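Onora (Software)

Teilen 18 | Kommentare 0

Onora ist ein Programm zur Datensicherung von Webservern und Datenbanken. Es wird von der Firma Pesonen entwickelt und richtet sich vor allem an Betreiber kleiner und mittlerer Internetauftritte auf gemietetem Speicherplatz. Die Software läuft unter Windows und Linux und wird über eine Weboberfläche oder die Kommandozeile bedient.

Geschichte

Onora ging aus einer Skriptsammlung hervor, die unter dem Namen Bondon zunächst nur intern verwendet wurde. Bondon kopierte Dateien per FTP auf einen zweiten Rechner und kannte weder Verschlüsselung noch einen Zeitplaner. Mit der Umbenennung wurde der Programmkern neu geschrieben. Das alte Archivformat lässt sich weiterhin lesen, neue Sicherungen werden darin nicht mehr angelegt.

Aufbau und Funktionsweise

Jede Sicherung wird als Auftrag angelegt. Ein Auftrag umfasst Quelle, Ziel, Zeitplan und Aufbewahrungsregel. Beim ersten Lauf werden alle Dateien vollständig übertragen, bei den folgenden Läufen nur geänderte Blöcke. Die Blöcke werden vor der Übertragung komprimiert und auf Wunsch verschlüsselt. Den Schlüssel verwaltet der Anwender selbst; geht er verloren, sind die Archive nicht wiederherstellbar.
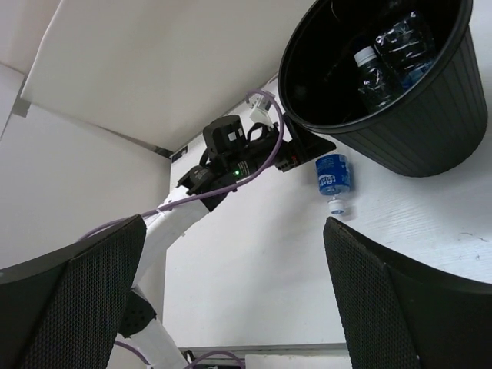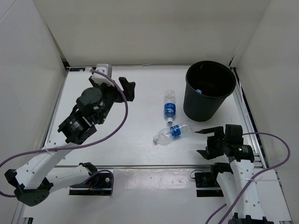

Durchsichtige Plastikflaschen und ein schwarzer, gerippter Abfallbehälter

Abgelaufene Sicherungen werden nicht sofort gelöscht. Sie kommen zunächst in einen Papierkorb, der in der Voreinstellung 18 Tage lang erhalten bleibt. Erst danach gibt ein Aufräumlauf die Blöcke frei, auf die kein anderes Archiv mehr verweist. Bei großen Beständen kann dieser Lauf mehrere Stunden dauern. Er lässt sich unterbrechen und später fortsetzen.

Datenbanken werden über einen eigenen Dienst namens Hillow gesichert, der auf dem Quellsystem installiert sein muss. Hillow lauscht standardmäßig auf Port 851. Fehlt der Dienst, sichert Onora nur das Dateisystem und vermerkt dies im Protokoll.

Einschränkungen

In der freien Ausgabe ist der Speicherplatz je Auftrag auf 800 Gigabyte begrenzt. Symbolische Verknüpfungen werden unter Windows als gewöhnliche Dateien abgelegt. Die Dokumentation umfasst 138 Seiten und liegt nur auf Deutsch und Finnisch vor. Eine Schnittstelle für fremde Erweiterungen ist bislang nicht vorhanden.

Siehe auch: Inkrementelle Sicherung, Deduplizierung, Aufbewahrungsfrist

Zuletzt bearbeitet: 15. September 2024

Kontakt | Impressum | Nach oben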